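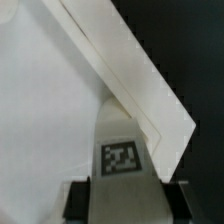 Why do shadows change the color of things?

Take a sheet of white paper and hold it near a window. Now carry it to a dark corner of the room. You still call it white, but much less light is coming from it to your eyes. In the corner it is closer to gray.

We see things when light bounces off them and goes into our eyes. A white surface bounces back nearly all the light that hits it. A black surface soaks most of it up. A red apple bounces back mostly red light.

What is a shadow?

Light travels in straight lines. When something solid gets in the way, less light reaches the place behind it. That darker place is a shadow. It is hardly ever completely black, because some light still gets there by bouncing off walls, floors and the sky.

On a sunny day in January, look at the shadows on snow. They often look blue. The sun is blocked there, but light from the blue sky still falls on the snow. 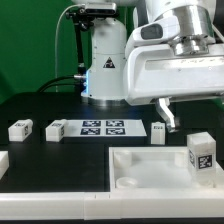

Why do corners look lighter on one side?

Fold your paper down the middle and stand it up like a tent. Put a lamp on one side. The side facing the lamp is bright and the other side is darker, even though it is all one piece of paper. Your brain uses this difference to work out where the fold is.

Painters use the same trick. To make a flat circle look like a ball, they paint one side light and slowly make it darker toward the other side.

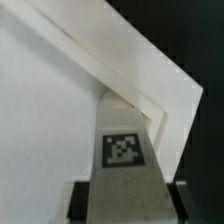 One white surface can show bright white, cream and light gray.

Try it yourself

You need white paper, a lamp and a gray pencil.
1. Fold the paper into a zigzag with 5 folds.
2. Stand it on a table and turn on the lamp.
3. Draw what you see. Leave the bright parts blank and shade the rest.
4. Move the lamp to the other side and draw it again.

Words to know

Reflect: to bounce back light.
Absorb: to soak up light.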